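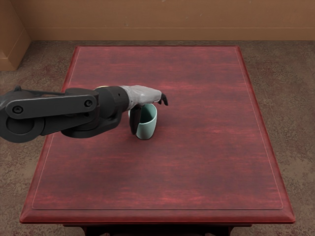

**Can I use this without owning the arm?**
Everything runs in the simulator, so a regular desktop is enough.

I'm building Skerketti in my garage – one real arm, one hand, plus a simulated copy I can break for free! This folder holds the simulated half: 200 episodes of reaching for cups on a red-brown table, split into 4 zip files. Boyang Ding wrote the loader (thanks!!) and I did the rest.
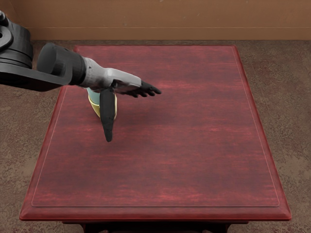 ### Category: grasping / tabletop

Unzip everything into `data/` and run `load.py`. Joint angles are in radians – I mixed in degrees for three episodes once, and those are fixed now. Thumb torque is still noisy, so please don't train on it yet.

Last update: 2019-09-20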